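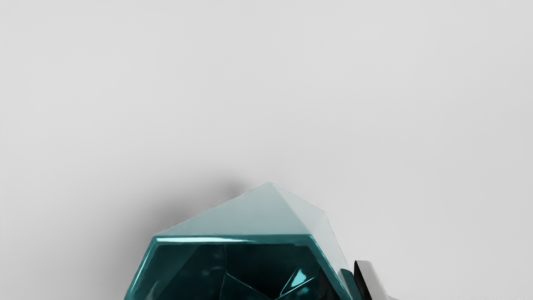
A teal shape with a pale peak, computer rendering.

Our little print fair is moving, and I'm happier about it than I expected to be

So the news first, for those of you who only read the top bit: the spring paper and print fair is leaving the old school gym and going to the Vandenberghe building on Hovonik Street. Same fair, same soup, a lot more daylight. I got the email in March and sat on it until the lease was signed, which nearly killed me. I am very bad at secrets.

If you've been to the gym you know what we're leaving behind. I love that place, I really do, but the lights buzz, the floor squeaks, and last year I bought a gorgeous blue linocut that turned out to be green when I got it home. (Still on my wall. I've decided it was meant to be green.) The Vandenberghe used to be a carpet showroom, so it has big windows all down the street side and a proper loading door at the back. No more carrying a paper cutter up the front steps!

I called Ilse Wouters, who has been running the thing for 13 years, and asked how she was feeling. "Tired," she said. "Ask me again when the tables are in." Then she talked for most of my lunch break about tables. There will be longer ones this time, and wider aisles, and she has finally gotten her way about putting the letterpress people on the ground floor. They used to be upstairs on the stage, with their heavy little presses, and every year somebody had to get those presses up there.

The other change is the ticket. It's going up to 3 dollars at the door, and kids still get in free. I know, I know, some of you are going to write to me about it. The gym cost next to nothing and this building doesn't. There's room for 800 visitors over the day, and Ilse would like to see every one of them, preferably before the soup runs out.

Roos Leemans is back with her marbling workshop, and I am telling you now to sign up early. I took it two years ago and came home with blue hands and one very nice sheet of paper, and I've been using that sheet as a bookmark ever since because I can't bear to cut it up. She's doing two sessions this time, one in the morning and one after lunch. The afternoon one is for beginners, so that's where you'll find me again. She asks that you bring an apron and leave your good shoes at home.

A few new names on the seller list, too. Plonamus makes notebooks with sewn spines, the kind that lie flat when you open them, and I have already spent money there in my head. Skivov does folded paper lamps and will be cutting and folding at the table all day, so you can stand there and watch if you don't mind being in the way. I also spotted a couple who sell old maps by the box, and a seed packet collector. I have questions for the seed packet collector.

Getting there: the bus stops at the corner, and there's a bike rack on the side of the building. Parking is the weak spot. The lot behind the showroom is for sellers until they've unloaded, and the street fills up fast, so if you're coming by car, come early or be ready to walk a bit.

Tables are all spoken for, but Ilse keeps a waiting list and people do drop out in the last week, so it's worth putting your name down at the library desk. Workshop sign-up is at the same desk, on the clipboard with the string. Bring your own pen, the one on the string has been dry since winter.

Posted 2025-04-04 in Around Town

Like these little updates? Sign up for our newsletter and get them in your inbox.

Contact us | Copyright 2025, all rights reserved | Back to top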